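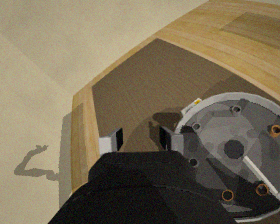

What does the Pliltero package include?
A simulation licence, the parts-handling scene library, a set of gripper models and the policy runner that connects them to your controller. Physical arms, grippers and bins are sold separately through Hadia and are not needed to start.

Who is it meant for?
Small automation teams that want to work out a picking or sorting cell before buying hardware. You should be comfortable with joint limits, coordinate transforms and a command line. If you have only used a teach pendant, allow extra time for the first module.

Do I need a real robot?
Not for the standard tier. All jobs run in the simulator and are recorded from a camera mounted at the wrist. The Costari bridge, sold as an add-on, sends the same commands to a physical arm. Buy it once your simulated job runs cleanly, as it is licensed per controller and can't be moved between sites.

Which tasks come with the library?
The library has 9 base tasks: bin-to-bin transfer, ring sorting, fixture loading, simple insertion and several variants of each. Every task can be run with fixed or randomised part positions. Lighting direction, table texture and table shape can be randomised too, and we recommend switching these on before you collect any data you plan to train with.

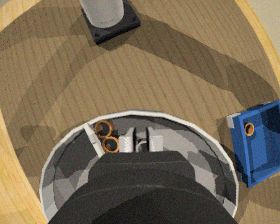

Mixed small parts in a round bin, seen from above with the gripper over it.

Can I import my own parts?
Meshes can be brought in as STL or OBJ. Keep the origin at the centre of mass and the units in millimetres. The importer builds a collision shape automatically. It does this well for blocks and cylinders and poorly for thin hooks, clips and anything with an open loop. For those, build the collision shape by hand from primitives. The Takács tool in the utilities folder does most of the work and writes the result back to the part file.

Why do rings stick together in the bin?
The default contact margin is too large for thin hollow parts. Open the part file, lower the margin and reload the scene. If two rings still travel together, check that the hole has not been filled by the automatic collision shape — a ring with a filled hole behaves as a solid disc and can't be picked from the inside.

Why does the gripper stop above the part and not close?
There are three usual causes. The approach height may be set from the table when the part sits on a raised bin floor. The finger opening may be narrower than the part, in which case the planner refuses the grasp and logs it. Or the bin wall is inside the finger clearance zone, which is common with shallow round bins when parts lie near the rim. Rotate the wrist or add a nudge step to move the part toward the middle.

Can the gripper work between two parts standing close together?
It depends on the gap and the finger pads. Slim pads are supplied as an alternative model. Change the pad in the gripper file before planning, as swapping it partway through a job leaves the old clearance values in memory. This is a known fault and will be corrected in the September release.

What computer do I need?
A current desktop with a dedicated graphics card and 60 GB of free disk. Recording wrist video at full rate uses most of that space. Without a graphics card the physics will run, but the rendered images will be slow and noisy at the default sample count.

Why are my rendered images grainy?
The preview renderer uses a low sample count. Raise it in the render settings, or turn on the denoiser. Some customers leave the grain in for training. We have no objection, but keep the setting the same across a whole dataset or record it in the metadata.

How many episodes should I record?
For a single part type with fixed lighting, 155 episodes is our starting point. For mixed parts with randomised positions, plan for 800 and check the failure log before adding more. Episodes that fail at the grasp step are kept by default and flagged.

Will a policy trained in simulation work on my cell?
Expect a drop. Friction, cable drag and camera exposure are the main sources of error. The Costari bridge has a calibration routine that covers camera pose and finger force. It does not correct for worn pads or a table that isn't level.

Can I cancel?
Monthly licences end at the close of the billing period. Annual licences are not refunded, although unused seats can be transferred within the same organization. Files you recorded remain yours and open in any reader that supports the format.

How do I get help?
Send the job file, the part files and the last log through the support form. Screenshots alone are rarely enough to trace a planning fault. Support is included in the first year of every licence, and training at your site is quoted separately.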